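搬到 Workdale 之后,厨房的事我拖了两年才动。最近总有人问我从燃气换到电磁灶值不值,一条一条回答太散,干脆写成一串,以后直接转这个。

1/ 先说房子。老房子,顶层,厨房不大,灶台靠墙,窗户在另一头。原来是燃气灶,前任房主留下的,右边那个火头要按住旋钮数十几秒才不熄。修过一次,管了不到一个月。

2/ 换灶的起因很普通:燃气公司通知这栋楼的立管要更换,入户那段由住户自己出钱。我问了报价,加上新灶,跟改电磁灶差不了多少。那就改电。

3/ 第一件要做的事是看电表箱,先别急着看灶。我家厨房原来只有一路插座线,冰箱、水壶、微波炉都挂在上面。四头电磁灶满功率要单独拉一路粗线,从配电箱直接过来。没有这路线,买什么灶都白搭。

4/ 拉线找的是 Nondham 的一家电工行,两个人干了一天半。线从走廊吊顶里走,只在厨房门上方开了一个洞。他们报价里不含补墙,这个要提前问清楚。我没问,后来自己拿腻子补的,现在凑近看还能看出来。

5/ 各项花费,单位都是本地货币:灶 2651,电工连材料 2000,台面重新开孔 600。燃气封口是燃气公司来做的,没收钱。锅另算,后面讲。

6/ 开孔这一项要单独说。旧灶的孔和新灶的孔几乎不可能一样大。新孔比旧孔大,现场磨一圈就行;新孔比旧孔小,就得换台面或者加盖板。我家属于前一种,运气不错。买灶之前先把旧灶抬起来,量孔的长宽,再量台面到下面抽屉的净高。图纸上写的是灶的外框尺寸和开孔尺寸两组数,别看错。

7/ 石材台面开孔灰很大。我用塑料布把厨房门封了,还是在客厅书架上擦出一层白的。冰箱里的东西倒没事,刀架上的刀全部重洗了一遍。

8/ 台面和灶的颜色搭配,之前纠结了挺久。深色台面配黑玻璃看起来是一整块,浅色台面配黑玻璃对比很强。我比较喜欢后一种,油点落在哪边都看得清。

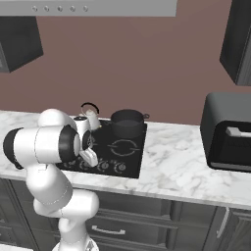
渲染图:白色带灰纹的大理石台面配黑色玻璃灶,锅在右后方。

9/ 真石头和仿石纹的我都去看过样板。天然大理石怕酸,柠檬汁、醋、番茄酱放久了会留印。Odville 那家石材店的人直接劝我,做饭多就别上。最后没换台面,旧的还能用,省下的钱买锅了。

10/ 说锅。拿一块冰箱贴去吸锅底,吸得牢的能用,吸不住的不能用。我原来的锅一共 14 口,大大小小包括奶锅和蒸锅,吸得住的不到一半。铝的、铜的、一口老砂锅全部退役。铸铁锅都能用,但是别在玻璃面上拖。

11/ 圆底炒锅也不行。我换了一口平底的碳钢炒锅,底部直径跟灶圈差不多。颠锅的习惯要改,锅一离开玻璃面,灶就不加热了,离开久了会报警停机。头两个星期我天天听它叫。

12/ 火力问题。烧水快,快得有点不习惯,我以前开了火去切葱,葱没切完水就开了。炒菜够用。要讲猛火快炒,跟饭馆的炉子没法比,不过我家原来那个燃气灶也比不了。

13/ 小火反而是我最满意的地方。熬粥放在低档,盖子留一条缝,可以去干别的。以前燃气拧到最小还是会扑锅,要么就是被窗口的风吹灭。

14/ 不满意的地方也有。触控按键沾水就失灵,手湿的时候按三四次才有反应。锅汤溢出来流到按键上,整台会自动关机,擦干了再重新开。如果重新选,我会选带旋钮的,贵一点也认。

15/ 噪音:有。高档位有风扇声,薄底锅还会有嗡嗡的声音,厚底锅好很多。夜里煮面的时候比较明显,关上厨房门就听不见了。

16/ 清洁。凉了以后湿布一擦就完,这个没有争议。糖和淀粉汤糊在上面要趁温的时候处理,放凉了就得用刮刀。刮刀斜着推,力气不用大。钢丝球不要碰,我试过一次,角上留了几道细痕。

17/ 电费。五月是装好之后第一个完整的月份,电费涨了,燃气那张账单没有了,两样加起来比以前略低。我家热水本来就是用电的,燃气只供灶,所以燃气的月固定费一直很不划算。如果你家热水和暖气都走燃气,这笔账要重新算,别照抄我的。

18/ 停电怎么办,这是长辈最关心的。我备了一个卡式炉和几罐气,放在阳台柜子里。用的时候开窗,这个不用多说。Workdale 这边一年也停不了几回,上次停是星期四晚上,饭已经做好了。

19/ 抽油烟机没换。灶不出明火,厨房夏天确实凉快一些,油烟该有还是有,别以为换了电磁灶就可以不开烟机。我的烟机是老款,声音比灶大得多,下一步可能换它。

20/ 有人问租房能不能弄。拉专线这种事要房东点头,一般很难。可以买单头的插座款,功率小一些,一个人做饭够了。我在 Issa 租房那几年就是用单头的,煮面炒蛋炖汤都做过,缺点是一次只能做一样。

21/ 还有人问安装师傅会不会顺便接线。不一定。我这边送货的只管搬进门,安装的只管放进孔里打密封胶,接线要有证的电工来。三拨人,时间要自己对。建议顺序是:拉线,开孔,送货,放灶,接线。我把送货约早了,灶在过道里立了一个多星期,进出都得侧着走。

22/ 密封胶打完当天不要用,也不要擦。说明书上写了等多久就等多久。那几天我们吃的是电饭锅焖饭和凉拌菜。

23/ 心脏有起搏器的家人要先问医生,说明书里有写要保持的距离。我家没有这个情况,不多讲,提醒一句。

24/ 最后补一个小东西:灶边的插座。以前水壶插在灶台旁边,线会垂到火头附近,我一直不放心。这次让电工顺手把插座往左移了一段,多收了一点材料费,已经算在上面那笔里了。趁墙还开着的时候做,后面再动就麻烦。

25/ 关于型号我就不推荐了,各地卖的不一样,我这台也才用了几个月。要看开孔图怎么读的可以留言,我找时间把旧灶和新灶的尺寸表打出来,另开一串发。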